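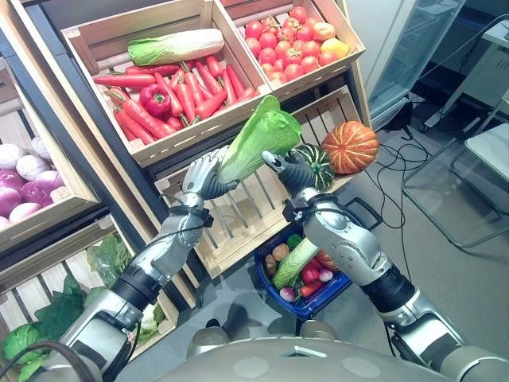
One parent at the Lalldale site asked whether we could stop putting raw onion in everything, and several others on the comment cards said the same. We have taken it out of two of the cold salads and now serve it on the side. That was the most common request of the season so far, ahead of larger portions and more bread.

Summer Salads and Cold Suppers, progress report to the Ljungberg Fund
2025-07-08

Work since the last report

The grant pays for recipe development, ingredients for test batches, and a printed recipe booklet for families who use the Lalldale community kitchen. Recipe work began in February with soups and baked dishes, because good tomatoes and corn were not yet available at a fair price. We moved to cold dishes once the weather turned.

We have now tested 87 recipes. Each one is cooked by staff first and then by a family at home using only the written instructions. A recipe goes into the booklet after both cooks get a dish they would make again. The ones that failed mostly had unclear steps. The cucumber and white bean salad, for example, said to drain the cucumbers but gave no time, and the home cook ended up with a watery bowl. The new version says to salt them and leave them in a colander for half an hour.

The dishes people liked best were the chilled corn and black bean salad, the sesame noodle bowl, and a plain potato salad with mustard and dill in place of mayonnaise. The cold beet soup did poorly twice and has been dropped. A lentil salad with roasted carrots is still being reworked. It tastes fine on the first day but dries out overnight, and the booklet is meant for people who cook once and eat twice.

Cooking evenings

A total of 157 households have signed up for the evening sessions. Attendance was lower in the last weeks of the school year and has come back up. We shortened the sessions by half an hour after people told us they were getting home too late with small children. The knife skills portion is now a separate handout with drawings.

Booklet

The print order is 2,000 copies. Stinum has given us a revised quote that holds the original price if we keep to two ink colors. We accepted. The text for salads and dressings is finished. Cold suppers and desserts are still in editing, and the no-bake berry icebox cake needs one more test with store-brand graham crackers.

The ingredient lists have been checked against shelf prices at the two stores on the bus line. Pine nuts, fresh mozzarella and most bottled dressings came out. Sunflower seeds, feta and a basic vinegar dressing went in.

Budget

Spending is within the approved amounts except for produce, which is over by 3 percent. Lettuce and herbs were the main cause. We have moved money from the equipment line to cover it, as the Jendo food processor cost less than planned. No extra funds are requested.

Next steps

Finish the supper and dessert chapters. Send final pages to Stinum. Retest the lentil salad with more dressing held back for the second day. Collect comment cards from the remaining evening sessions and include the results in the final report.

Related items
Ljungberg Fund: spring soup recipes report
Basic vinegar dressing, four ways
Lalldale kitchen evening schedule
Chilled corn and black bean salad
Comment card (printable)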